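I went to the Hivley open day expecting to be sold something, and I was, though it took until after lunch for anyone to get around to it. The company has taken over one floor of an old building in Lutanitz and wants visitors to see how work gets done there. The invitation promised "a new kind of room." I have sat in a lot of rooms.

Erhan Karaca met us at the door and gave the talk, which ran long. He is proud of the brick and the daylight, and fair enough, the window side is pleasant. He was less keen to discuss the pipes, which run along the top of the walls and set the tone more than the brick does. I asked about noise. He said people get used to it. I have heard that in every open office I have visited, usually from someone with a door.

 We were given 5 minutes to stand and watch, then moved along so the next group could have the spot.
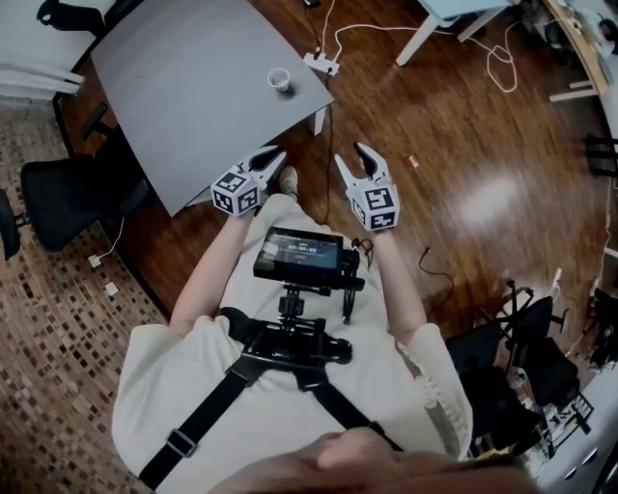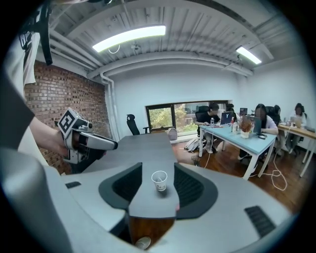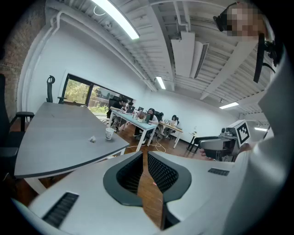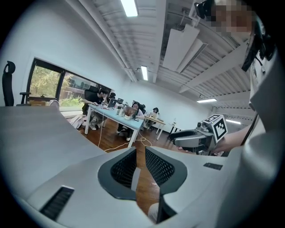

Open day at Hivley, Lutanitz: the office floor and the hand-held grippers.

I came away with mixed feelings about the furniture. A gray table with rounded corners is kinder to the hip than a square one, and I would take one home. The black chairs are the sort you find everywhere. Karaca told us the tables came from a supplier called Aksoy at 220 each, and he seemed to think that was a bargain. Nahuel Henríquez, who had come on the same bus as me, thought it was steep and said so.

Then came the pitch. Hivley would like other firms to rent desks under a plan named Ketell, at 600 a month for a group of three. Coffee is included – I had two cups and would not count it as a selling point. I asked what happens in January when the daylight is gone by late afternoon, and was told the lighting is good. Maybe so. I would want to spend a dark week there before signing anything.

The bus back leaves from across the street, and the last one goes earlier than the program says.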